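The small comeback of the marked-up page

Tue 4 July | 137 shares | 2 comments

Giuliana Cuadros buys most of her books second-hand, and she likes them best when somebody has already been through them with a pen. She owns 130 that have been underlined, starred or argued with by a previous reader. Her favourite is a gardening manual with the word "rubbish" next to every mention of peat.

For years, writing in books was seen as bad manners. School copies had to go back clean and library books still do. Yet shops that sell to readers say the habit is growing again, mostly among people under 30 who keep a book as a kind of diary.

Sarpong, a stationery shop with a long counter of pens, gave a whole wall to book marking in December. Its buyers look for ink that dries fast and does not go through thin paper. Cheap paperbacks are the hardest test.
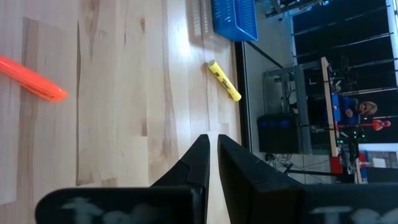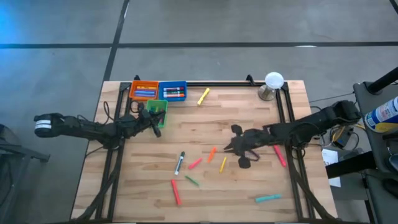

Markers on a wooden tabletop. Photos: Juvley

Cuadros has a few rules. She uses pencil for anything printed before she was born and colour for the rest. Orange is for facts she wants to find again, yellow for sentences she simply likes. She never marks more than one line in a paragraph – otherwise the whole page ends up bright and nothing stands out.

Prices have not caught up. Dealers still knock money off a marked copy unless the notes are by someone well known. At the Bresell book fair she paid 80p for a novel in which two readers, years apart, disagree in the margins about the ending. The second one wrote in green and signed off with a phone number. She has not rung it.

2 comments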